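Fustard Residence Services
A note to all residents on the shared laundry room, second floor, Cluster building. This thread replaces the notice posted in November. (1/10)

Fustard Residence Services
The laundry room is open to all 74 households. Access is by the same key fob used for the front entrance. Residents whose fobs do not open the door should write to Nhàn Lò at the residence office. (2/10)

Fustard Residence Services
The charge per wash will remain at 400 points on the Kuo resident card. Drying is included for loads started before 8 p.m. Cards may be topped up in the lobby in amounts of 500 points or more. (3/10)

Fustard Residence Services
Please remove clothing promptly when a cycle ends. Garments left in a machine may be placed in a basket by the next resident, who is asked to handle them with care and to keep each load separate. (4/10)

Fustard Residence Services
Unclaimed clothing is held for 38 days. Last year the office received nearly 400 items, most of them single socks and children's shirts. Items may be collected from Craig Chisholm on weekday mornings - please be ready to describe the garment. (5/10)

Fustard Residence Services
Dark and colored garments should be washed in cold water the first few times they are worn. Two complaints this spring concerned dye on pale shirts. The residence cannot pay for clothing damaged in this way. (6/10)

Fustard Residence Services
Baskets are shared property and should remain in the laundry room. A number have been found in the elevators and on the fourth-floor landing. Residents who carry laundry a long way are encouraged to bring a bag from home. (7/10)

Fustard Residence Services
The laundry room and its baskets. (8/10)

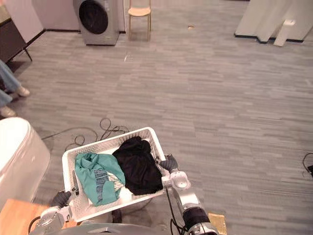
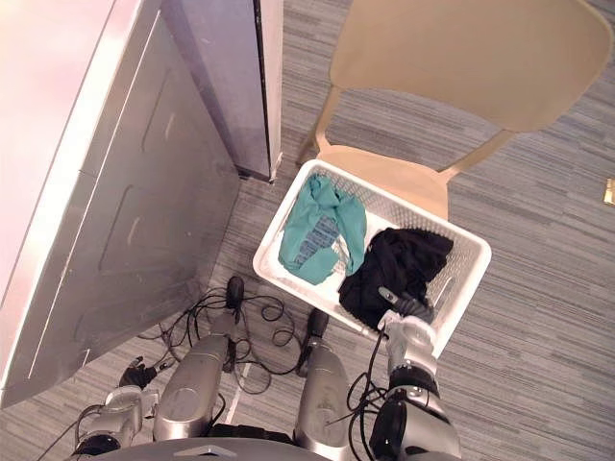
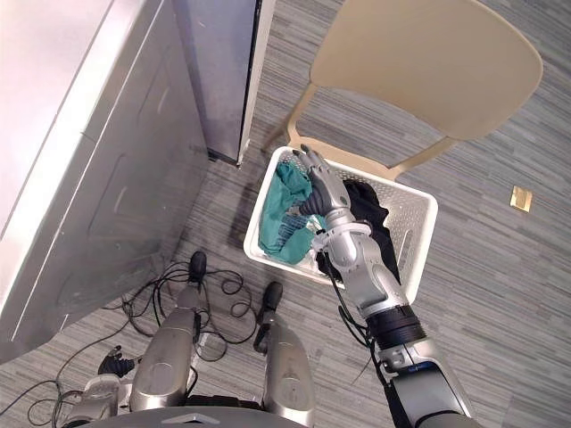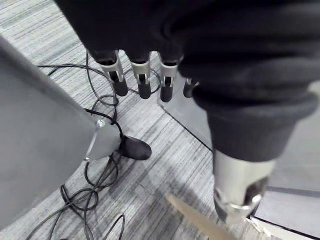
Fustard Residence Services
On the question of where a basket may be set down, the office has received opposing requests from residents, and both have merit. Lifting wet clothing from floor level is hard on the back, and several older residents have asked for a raised surface beside the machines. The beige chair may be used for this purpose when no one is waiting, with the basket placed well back on the seat. A full load should go on the floor in front of the chair, where it cannot tip. Folding tables have been requested from Fakero and will be installed along the far wall once delivered. (9/10)

Fustard Residence Services
The laundry room will close at noon on 13th July for carpet cleaning and will reopen the following morning. Loads still in the machines at noon will be moved to the residence office. Questions may be sent to Nhàn Lò, who will reply within two working days. (10/10)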